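Home | Talks | Notes | Contact

Can it put the socks away yet? Speaker notes, Hedlund evening session 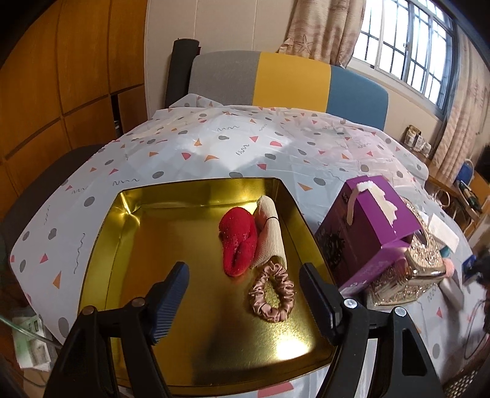
One reply to the talk blurb, unsigned, said they'd pay for a machine that did the folding and would happily do the sorting themselves. I'd have guessed the reverse. Ask the room for a show of hands.

Start with the short answer. Some chores, yes, if the house is set up for them. Vacuuming is mostly solved. Putting small things where they belong is a long way off.

Sorting soft items. A red cloth thing that might be a sock, a ribbed cream roll, a satin scrunchie, all on a shiny gold tray. A kid can tidy that. For a machine the scrunchie changes shape when you squeeze it and the tray throws glare back at whatever is looking. Pause on glare, people underestimate it.

Our numbers from the Trevus trial. 1091 attempts at picking up one soft item and setting it down in the right spot. 223 needed a person to step in. Say that slowly. Almost all of the stoppages were the grip closing on two items at once. Don't compare with other labs, the setups are too different.

Shop floor next. Broduso runs two cells packing rigid parts into trays. Same part, same colour, same place every time. Those cells run through the night shift and people leave them alone. Mention that the trays were redesigned first, which took longer than the programming.

Flurkden tried the same gear on bagged fasteners and went back to hand packing in July. Bags slump. Same trouble as the socks.

What I'd tell a buyer: cost out the person who fixes the jams. Ask how long a changeover takes. Bring your own items to the demo, the worst ones you've got, and don't let anyone straighten them.

If asked about jobs: the Broduso packers moved to inspection and changeovers. I don't know about other sites and should say so.

If asked when: I won't give a year. Laundry from basket to drawer, any house, no help, is further away than the ads make it look.

Leave 40 minutes total including questions. Skip the Flurkden part if running behind.

Related talks
Why bags are harder than boxes
Lighting a packing bench
What a changeover costs
Dishwashers and the last plate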